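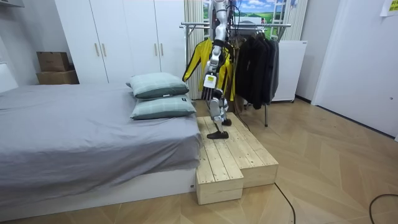

A bed step is a low platform placed against a bed to make the climb in, or the descent from it, shorter. It is among the oldest pieces of bedroom furniture and among the least discussed. Most are narrow, sold singly, and sized for one pair of feet or one elderly dachshund. The larger kind, usually called a bedside platform, is long enough to stand and walk on and is more often built than bought. A common pattern uses unfinished pine boards laid side by side in two tiers, with a lower step in front and a taller section pushed against the mattress side, so that anyone on the upper tier is standing over the bedding. Pillows left at that end of the bed, even a tidy stack of two in sage-green cases, are then within easy reach of whoever is up there, and also within easy reach of their feet.

Terms

The words used for these objects overlap badly. A bed step, strictly, has a single tread. Bed stairs have two or more. A bedside platform has a tread deep enough to stand on with both feet and turn around. Furniture sellers observe none of this and will call all of them a stool. In the older household literature "bed steps" is always plural, even for the single-tread type, in the same spirit as trousers.

A platform should also be distinguished from a platform bed, in which the mattress rests on the platform and the sleeper does not stand on anything. Searches for one reliably produce the other.

History

Bed steps became common in wealthier homes when mattresses were stacked. A bedstead carrying a straw layer, a wool layer and a feather layer on top could put the sleeping surface at chest height, which was warm, impressive and hard to get into. Steps of two or three treads were supplied to match the bedstead, often carpeted. Many held a chamber pot in a compartment under one of the treads, a combination that saved floor space and has not been revived.

The coil spring mattress brought the bed back down, and for a long time steps survived mainly in guest rooms, where the tall old bed had been sent along with everything else nobody wanted to lift. Their return came with the thick modern mattress. A pillow-top on a box spring on a frame with storage drawers can reach heights a Georgian would have recognized, though without the curtains.

The pet trade took up the idea separately and now accounts for most of what is sold. Pet stairs are generally foam under a washable cover. They are not rated for people, a fact printed on the label and discovered by other means.

Construction

The simplest platform is a box: two long rails, cross members, and planks laid across the top. Softwood is usual. Pine is cheap, light to carry up a staircase, and easy to cut, and it dents if spoken to harshly. Small knots are accepted. Large ones are turned to the underside, or to the end of the platform where the laundry basket will go.

Unfinished boards are more common than the instruction sheets would like. The sheets recommend two coats of varnish after assembly. Owners tend to assemble the platform, stand on it, find that it works, and regard the matter as closed. Bare pine has a decent grip underfoot but collects dirt along the grain, and socks will find any splinter within a week. A light sanding along the front edge of each tread takes care of most of this.

Height is set against the bed. A platform level with the top of the mattress turns the bed into a larger floor and is avoided outside of playrooms. One level with the bed base leaves the mattress standing proud as a sort of bumper, and this is the usual choice. The lower step is generally half the height of the upper tier. Where the two tiers differ by some other proportion, the user learns it once, with the shin.

Layout

Straight platforms run along one side of the bed only. L-shaped platforms have a narrower run beside the bed and a wider part reaching out into the room, and they are preferred where the platform has to serve more than one purpose.

Placement near the foot of the bed is less traditional than placement near the head, but it keeps the nightstand where people expect it. It also leaves a gap in many rooms between the platform and the wardrobe. The gap must be wide enough for the wardrobe doors to swing. Sliding doors remove the problem. A measuring tape also removes it, at lower cost.

Platforms are normally left free-standing. Fixing one to the bed frame stops it from creeping across the floor but transmits every footstep to anybody still asleep, and the arrangement is seldom repeated by couples. Rubber pads under the rails do the same job more quietly. Carpet needs no pads, though it will keep a rectangular memory of the platform for years.

Use in dressing and tidying 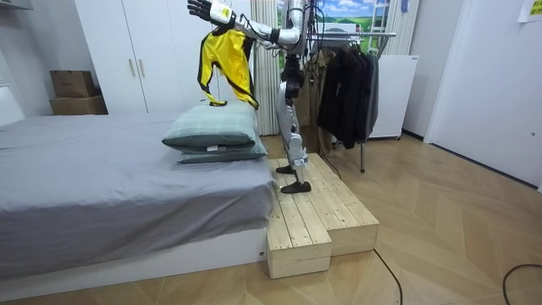
Manufacturers describe the bedside platform as an aid to getting in and out of bed. Households use it chiefly as somewhere to stand while dealing with clothes. The bed is the largest flat surface most people own, and sooner or later all laundry passes over it. From the floor, a long garment has to be held out at arm's length or allowed to puddle on the covers. From the raised tier it can be held up by the collar and left to hang. A yellow and black zip-up top or sports jacket, gripped that way with one arm high, drops in a loose twist and just about clears the pillow beneath it. The twist is normal. Sports fabrics come off the hanger, the hook or the chair already wound around themselves, and hanging from the collar lets the body of the garment show which way it would like to turn.

From there the usual practice is to lower the hem onto the sheet first and let the rest follow, smoothing outward from the zipper. Sleeves are folded in behind. Jackets with contrasting trim are easier to square up than plain ones, as the trim supplies a line to follow, and they are correspondingly more embarrassing when folded crooked.

It helps to have the bed made. A smooth fitted sheet, gray or otherwise dull, gives a clear surface on which a dropped sock can be seen. A patterned duvet will hide the sock until the end of the job and return it at night.

Pillows are a recurring difficulty. They belong at the head, but during changing and sorting they migrate toward the platform and are stacked there to be out of the way, in the one place where they are in the way. Household manuals advise moving them to a chair. The chair, by then, has clothes on it.

Storage above and below

The hollow under a platform is an obvious place for storage and a poor one. Without drawers it can be reached only by lifting the whole thing, so that what goes in is what will not be needed: spare slats, a folded crib, the instruction sheet recommending two coats of varnish. Versions with a hinged top exist. They require everyone to get off first.

The platform does make high storage more useful, provided the wardrobe is close enough. A wardrobe that runs nearly to the ceiling has a top shelf that most adults can touch and few can see into. One extra step's height is enough to tell a blanket from a sleeping bag. Leaning across a gap to do so is discouraged in all printed guidance and is a principal use of the product.

Cardboard boxes are frequently kept in the recess beside a wardrobe, wider ones at the bottom. They are meant to be temporary. A box that has survived 3 seasons in a bedroom recess may be considered furniture.

Commercial versions

Ready-made human-sized platforms form a small market. The Vilura line is sold flat, in pine, as a rail kit with planks and a separate front step that can be placed at either end. Early kits supplied the front step without fixings, on the theory that its own weight would hold it, and later kits supplied fixings. The Tronon is a heavier, one-piece model that arrives assembled and has to be turned on its side to pass through an ordinary door. Its returns policy does not cover doors.

Plisberg sells a modular set of 7 blocks intended to be arranged in a straight run, an L or a U. The U is for beds approached from three sides and is mostly seen in the catalog. Bahrami, a lumberyard, publishes a free cutting list for a two-tier platform requiring 52 screws. Builders' comments attached to the list agree that it is accurate, and that 52 is also the number of screws in the box.

Safety

Most falls from bed steps happen on the way down, in the dark, by people who know the step is there. A strip of pale tape along the front edge helps. So does not moving the platform, a precaution that is easily defeated by vacuuming. Socks on varnished treads are a poor combination, and the owners who never got to the varnish have some claim to foresight here. Cords and cables should be routed behind the platform, on the side away from the steps.

Platforms for small children are fitted with a rail on the open side. Children treat the rail as a third tier.

See also

Bed frame
Clothes folding
Library steps
Step stool
Valet stand
Wardrobe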